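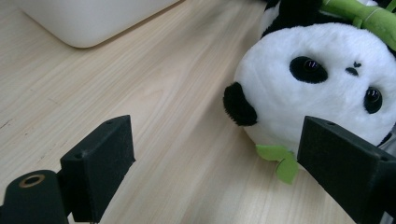
Passing routes are where most of you got stuck on the last assignment, so let's go back to the beginning and take them slowly. A route is just a path a receiver agrees to run before the snap, and nearly every path is either straight, a turn back, or a diagonal. The diagonal is the one I want in your heads first. Look at the grain in a pale wood desk, the long streaks running lower left to upper right, and you have the line a slant takes once the receiver makes the cut. Coming from the left side, our receiver goes three steps up the field, plants the outside foot, and then follows the grain. A post is the same idea run much deeper and steeper.

Course: Writing About Football, week 8
Instructor: Chrysanthi Mitsotakis-Vlachou
Reading: the Koutsoukos chapter on the short passing game

Okay, why does a slant work? The defender across from the receiver has to pick a side to protect. If he lines up outside, the inside is open, and the ball can be gone before he gets there. If he lines up inside, you're asking for trouble, and a smart quarterback looks somewhere else (or should – see Cusley's second drive in the game we watched, which ended in a pick and a lot of groaning from the back row).

So when you write up an incompletion on a slant, please check where the defender started. I read eight drafts that said the receiver "dropped his guard" or "lost focus." Maybe he did! But in two of the plays you were describing, the corner was sitting inside the whole time and the throw never had a chance. Your reader wants to know that.

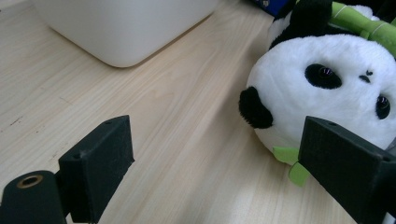 Tabletop with plush toy and off-white container.

Now, combinations. Routes come in pairs or threes, and the pair matters more than the single line. The classic one is slant and flat. The outside receiver runs the slant, the inside man runs out toward the sideline, and the defender in between has to choose. Whichever one he chases, you throw the other. It's so simple that Markos Koutsoukos draws it as two crossed pencil strokes with no labels at all, and I still have students who tell me it's the page that made the whole chapter click.

Skorgate ran slant and flat over and over against Stircombe, mostly on second and short. Watch the outside linebacker on that tape. He jumps the flat early in the game and gives up the slant behind him, then he sits on the slant and gives up the flat. By the third quarter he's guessing, and you can tell because his first step is late.

Zone or man?

I get this question every year, and the honest answer is that the defense is trying to fool you too. Still, you have a couple of decent clues. Send a man in motion across the formation and see if a defender runs with him. If he does, it's probably man. If everybody just bumps over a little, it's probably zone. Say "probably" in your story unless a coach told you afterward.

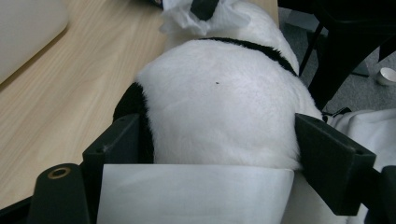

Reading shoulders is the last thing for this week, and it's my favorite. From the press box end you'll often be watching a defender from behind, with no face and no eyes to go on, so you need something else. Take a stuffed panda with its back to you: there's the big round white back and the black band curving across the upper part, and the band gives you the line of the shoulders. A jersey yoke does the same job. When that line tips or swings, the defender has started to turn his hips, and a receiver who breaks the other way right then is going to be open.

For next time

Pick one drive from the Xenos tape and write 2 paragraphs on it. Name every route you're sure of. If you aren't sure, describe the path in plain words – "ran up the sideline and turned around" is fine with me, and much better than a wrong term. Keep your play-by-play notes and staple them to the back.

Bring colored pencils if you have them. We'll be drawing the 3 deep coverages and I only have black markers.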